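## Du côté de l'atelier : deux bras, un sac de jute et beaucoup de papier peint

*25 juillet 2022*

Ça y est, j'ai enfin de quoi remplir une rubrique entière ! Ceux qui passent à l'atelier partagé de Krajewska le savent déjà, la cabine à deux bras est montée et elle occupe tout le fond de la salle (pardon pour l'établi à souder, il a déménagé près de l'évier). Le projet s'appelle Skikunix depuis février, quand il n'y avait encore qu'un rail et une pile de cartons. Le papier peint à pommes, c'est moi. Je l'aime beaucoup et je ne le changerai pas.

Les deux bras sont boulonnés sur le même rail en aluminium, chacun sur sa plaque noire, avec une petite carte électronique juste à côté de la base. J'ai percé 4 fois ces fichues plaques avant que tout s'aligne, et il m'a fallu 26 soirées pour arriver à un câblage que j'ose montrer. 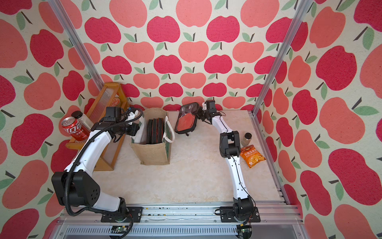

*Les deux bras sur leur rail, le sac à gauche, les chips à droite.*

L'exercice du moment : ranger des affaires de ping-pong dans un sac en toile de jute. Facile, non ? Eh bien, une housse souple à fermeture éclair, ça plie et ça glisse, et le sac, lui, se déforme dès qu'on touche un bord. Avec des cubes en bois je m'en sortais très bien ; avec du tissu, j'ai dû reprendre tous mes réglages de vitesse. Le bras gauche s'occupe du sac, le droit va chercher les raquettes, et il faut surtout qu'ils ne se rentrent pas dedans au milieu – j'ai gardé une marge de 35 millimètres entre les deux pinces, c'est généreux mais je dors mieux.

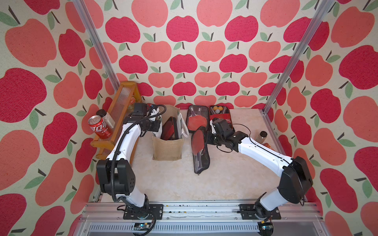 *Housses ouvertes, raquettes rouges et balles : le bras droit au-dessus du matériel.*

L'autre chantier, c'est la vue depuis le poignet. De loin, un sac ouvert a l'air d'un gros trou bien pratique. De près, on a des plis, des anses, des reflets sur le plastique, et un bout de pince au milieu de tout ça. Je trie les images le soir, chez moi, avec un thé, et j'avoue que j'y passe plus de temps que prévu. 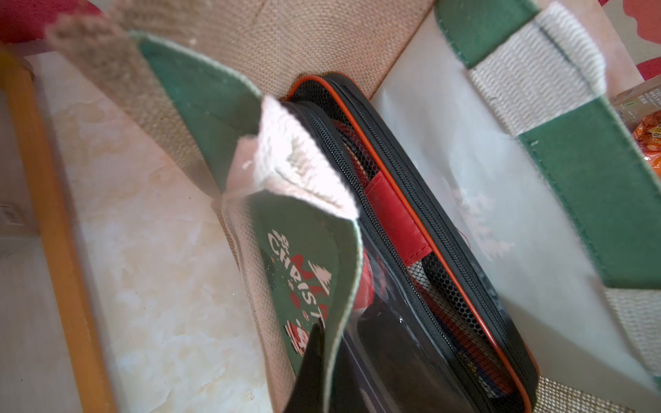
La rédactrice de « Du côté de l'atelier »

Pour la suite, je voudrais refaire le passage des câbles (celui du bras gauche fait une boucle beaucoup trop large à mon goût) et essayer les doigts plus fins commandés chez Kovdale. Le groupe de Trirkach m'a aussi proposé de comparer nos réglages, ils ont une cabine presque jumelle, en plus sobre côté murs.

Il reste trois places pour la prochaine soirée de montage. Inscrivez-vous sur la feuille à l'entrée, et apportez un sac souple, n'importe lequel – j'ai envie de varier un peu !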